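Writing House Rules for a Shared Robot Arm
Project report, Group 4
Jana Thiele, Santino Salinas, Nélida Leiva
Supervisor: Soledad Domínguez

1. Why we did this

The Stenbridge teaching lab has one tabletop arm and a lot of people who want it. Until February the rules for using it were a laminated sheet that said BE SENSIBLE, signed by someone who has since graduated. Our project was to replace the sheet with rules that a tired second-year could follow at nine in the evening.

We read the general safety guidance for collaborative robots first. Most of it assumes a factory, a fence and a budget. We kept the parts that survive without those: a risk assessment before a new task, reduced speed while teaching, a stop button within reach of the person who needs it, and a written record of changes.

2. What we looked at

The lab log had 1001 entries when we started. We sorted out the 232 that mentioned a stop, a bump or a restart. Bautista Garrido, who runs the lab, had warned us that the log was "more of a diary," and he was right. One entry reads, in full, "no."

The largest group of complaints we could understand was about position. A user taught the arm a set of points, somebody else moved the work board to make room for a laptop, and the next person ran the old program against a board that had wandered off. The arm did exactly as it was told, which was the trouble.

3. The rules

Rule 1. One person drives. That person holds the stop button and does not also hold a sandwich. (Santino asked for this to be worded more generally. He was outvoted.)

Rule 2. First run of any program is at the slowest speed setting, with no part in the gripper. This applies to programs that worked yesterday.

Rule 3. If the board has been moved, say so in the log and re-teach the points. Writing "moved it back" does not count as re-teaching.

Rule 4. Mark the reference point with two strips of colored tape laid across each other, and send the wrist to the crossing before each session. Run the strips well past the crossing, so that there is still a line to follow when the wrist camera is a little off. The strips don't need to be square to each other. We spent most of an afternoon with a set square before Nélida pointed out that two lines meet in one place at any angle. Press the tape flat. Replace it when an end lifts, and wipe off dust while you are down there.
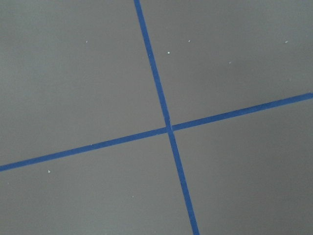 Rule 5. Leave the arm in its parked pose with the power off. "I was coming back" appears in the log often enough to deserve its own column.

4. What is still missing

We have not tested the rules on anyone who dislikes us. The trial group was our own class, who knew we would be reading the log. The tape check also catches a shifted board more easily than a slightly rotated one, and a second crossing near the far corner would help with that. Bautista has agreed to keep the sheet up until the end of next term, and the old one is now under it, as backing.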